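Ok-hee Cheon looks after the hand-held grippers at Linville, and her Tuesday starts at the bench. She checks each pivot pin for play, wipes down the linkages and looks over the ribbed pads. A worn pad comes off and a new one goes on, a job of three minutes. Of 188 pads in the May log, 163 were still fit for use.

Tae-yang Yoo then opens and closes the jaws by hand, feeling for any drag.

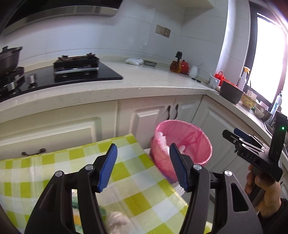
*Two hand-held grippers in a kitchen, one with its blue-padded jaws open.*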